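**Open day at Emard on Thursday -- worth taking the kids?**

Lalley

Has anyone been to the robot open day at the Emard building before? We have two children, 9 and 12, and it's a 27 mile drive. The website only says "demonstrations all afternoon". Do you need to book, and is there anything to see up close?

---

Roswitha Fankhauser

Went last September. No booking, but they let people in 16 at a time, so expect to queue after 2. Parking is free behind the unit if you get there early.

Most of it is small bench setups, not big factory machines. The one my two liked best was a pair of arms with grippers, working on phones laid out on a pale marbled surface. There's a wire basket hanging on a rail at the back, and swirly patterned walls on three sides.
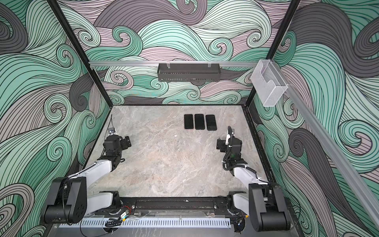
Each demonstration lasts nearly ten minutes and the staff will answer questions afterwards. The 12 year old should be fine. The 9 year old may get bored with the talk at the start -- you can skip it and go straight through.

---

Nastari

cafe shuts at 3, take sandwiches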